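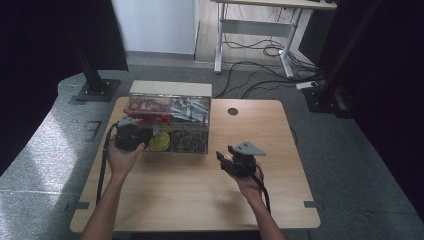

A clear box with four compartments, and two hands at the table.

Visit to the Harkard basketball open day
Apr 10, 2019

I have coached girls' basketball for many years, but always in small halls where the lines of the volleyball court are stronger than our own lines. For this reason I wished for a long time to see how the women's program at Harkard works from inside. When the open day for coaches was announced, I wrote to Zerrin Yalçınkaya, the assistant coach, and she answered the same evening that I was welcome and that I should bring indoor shoes.

The trip from Semeck is 170 miles. I left when it was still dark and I arrived before the doors were open, so I had time to walk around the arena. It is called Dimitrov Hall and from the parking lot it looks like a store for furniture. Inside it is different. The seats go down very close to the court, and on the visitors' side the first row is so near that a tall player on the bench must pull in her feet when the play comes along the line. I was told the referees complain of this every season.

We were a mixed group. There were high school coaches, a few parents, and two men who officiate in the junior leagues and who argued in a friendly way about the traveling rule for most of the morning. We received a name card and a paper with the schedule, which was followed until the first coffee break and after that not so much.

The first part was a normal practice and we could sit where we liked. I sat behind the basket. The team began with passing in pairs, with no dribble, and the coach stopped it whenever the ball was received with straight knees. She did not shout. She only said the name of the player and pointed at her own knees. After this came a rebounding drill which I have already used at home with my under-16 team. A coach shoots and misses on purpose, the defense must touch their opponent before they look at the ball, and if somebody looks first, the offense gets the point even when they did not get the rebound. It is a cruel rule but the players understood it very quickly. One of the small guards was the best in it, because she always made contact early and low.

I noticed also how short the breaks were. The players drank, came back, and the next drill was already explained on the board before they went to drink. In my practices I lose a lot of time with explaining, and I wrote this in my notebook with two lines under it.

Berwyn Phillips then took our half of the group to see the statistics room. He keeps the game records for the women's team and has done it since the time of paper sheets, of which he still has many in gray folders. Now they work with a program called Statico. One person calls the plays and another one enters them, and the caller may never look down at the screen. He let us try it with a recording of the home game from November. I was the caller and I was bad. I forgot to say who got the offensive rebounds, I said "blue" for both teams, and at the end of the first quarter our score was 2 points different from the real one. Mr. Phillips found our mistake in less time than I needed to find my glasses. It was a basket after a foul that I had called as no basket.

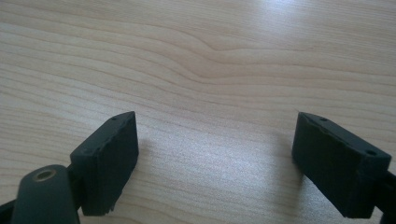

He explained after this that most of the errors in a box score do not come from the fast plays, as I had believed, but from substitutions. Three players go out at a dead ball, two come in at once and the third one waits because of her shoe, and if the caller misses it, all the minutes are wrong until halftime. He still writes every substitution by hand on a small card next to him, even if the program does it also. I asked if the younger staff do the same. He said they do it when he is in the room.

Lunch was in the corridor behind the seats, soup and bread, and it was simple but good. I talked there with a coach who has a school team with only seven players. She wanted to know how to practice a full-court press without ten persons. The answer from Coach Yalçınkaya was to do it on half of the width, three against three, with the middle of the court as a sideline. I had not thought of this, and I have also had seasons with seven players.

In the afternoon there was a scrimmage with referees, and the hall was opened for the public. On the board near the door it was written 220 visitors, which is more than we have at our finals. The scrimmage was uneven. The white team pressed from the start and got many easy baskets from it, then they became tired and the other side came back with patient play through the post. The last minutes were loud. The free throws were poor on both sides, and after the end every player had to stay and shoot. The target was 100 made shots for the team together, counted out loud, and they had to begin from zero after two misses in a row. It took long. Some of the parents went home before it was finished, but I stayed, and I liked how the bench players counted with full voice also for the ones from the other color.

Some practical points for coaches who think to go next year. The parking behind the hall is free, the one in front is not. The statistics room is small, so ask for the morning group. Bring a jacket if you sit high up, the air comes from the ceiling. The drill sheets are given only on paper at the exit desk, and I saw people leave by the side door without them.

I drove home with the radio off. On the following practice day we did the passing drill with the bent knees, and my captain asked me how long I intend to continue with it.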